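Osier project — storage and sorting corner, progress to end August 2023

Krešimir, quick one before the budget call. Spent so far 844, receipts with Akash Dixit. Table is set up and in daily use. Small things go in the white bin, toy food stays on the plate, drawer box at the back for whatever needs shutting away. Purple cube in its bin, yellow one still out on the table next to the panda. Wicker basket up front, no fixed job for it yet.
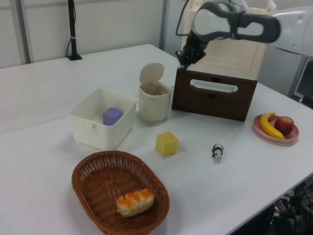 Still to do

Labels for the drawer box and bin — ordered from Gitlow, not arived. Second basket, maybe. Written list of what goes where, 3 pages in draft, needs cutting. Remaining 214 shoud cover it all.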